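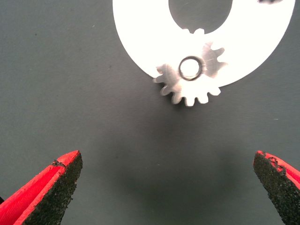
Jeptoo Nyanda trouve que le kit Momeo est trop cher pour un atelier de garage, et qu'à ce prix-là on trie ses pignons à la main en écoutant la radio. Reçu hier soir sous la page sur les étaux. Bon. Je réponds ici, vu que j'ai le kit sur l'établi depuis le mois d'août et que je voulais faire une page dessus de toute façon.

Donc, astuces en vrac pour ceux qui l'ont acheté ou qui hésitent encore.

Ce qu'on reçoit
Bras de table, pince à deux doigts, caméra de poignet, alimentation. Le logiciel se télécharge à part (202 Mo, prévoir un café si la connexion de l'atelier est comme la mienne). Notice en anglais, traduction française correcte mais la page du serrage manque. Je l'ai réclamée, toujours rien.

Le métal brillant
Gros souci du début. Un pignon droit en acier sous une lampe, la caméra voit des reflets et perd les dents. Poser la pièce sur du clair aide pour l'alésage, on voit bien le trou. Par contre les dents se noient dans le blanc. Sur fond gris foncé mat c'est l'inverse, dents bien nettes. Moi je fais moitié-moitié, la pièce à cheval sur le bord du clair. Pas élégant, ça marche.
Lampe de coté, jamais au-dessus. Un bout de calque devant l'ampoule si ça tape encore.

Le plan de travail
Mat et sombre, essuyé avant chaque série. Les copeaux fins finissent sous les pièces et le pignon se retrouve de travers, la pince glisse. Un coup de pinceau, pas de soufflette (ça en remet partout).

Les patins des doigts
Le point faible du kit à mon avis. Revêtement noir granuleux, accroche très bien au début, puis ça s'effrite sur les bords et au bout. Les pièces dentées le mangent vite. Chez Laseck ils vendent des patins de rechange par 20. Dégraisser le doigt à l'alcool, poser, appuyer fort, laisser une nuit. Ne pas rogner au cutter une fois collé, j'ai entaillé le plastique comme ça.
Essayé aussi de la bande abrasive de chez Mabaso, à découper soi-même. Moins cher, tient moins bien, et ça raye le laiton. Pour de l'acier brut ça passe.

Ouverture de la pince
Ouvrir en grand avant de descendre. Toujours. Réglage d'usine trop serré pour les roues, le doigt vient taper sur une dent et décale tout. Ensuite fermer lentement. Viser les flancs, jamais en diagonale.

Vitesse
Curseur à 200 pour les essais, 300 quand tout est calé. Au-dessus je déconseille, les petites pièces se sauvent.

Ombre portée
L'ombre du bras tombe pile dans la zone de prise. Si la caméra se trompe, une deuxième lampe faible en face. Fiifi Boateng m'a écrit qu'il préfère refaire l'apprentissage avec l'ombre dedans. Plus long mais plus solide, il a sans doute raison.

Rangement
Bras replié, housse, câble enroulé large. Le boîtier Gesola vendu en option ne sert pas à grand chose, une caisse avec une mousse découpée fait pareil.

Alors trop cher ? Pour trois roues par mois, oui, Jeptoo, gardez la radio. Pour des séries le soir pendant qu'on fait autre chose à coté, je le rachèterais. Avec les patins de rechange dans la même commande, sinon on paye deux fois le port.

Prochaine page : dégripper un mandrin sans tout démonter.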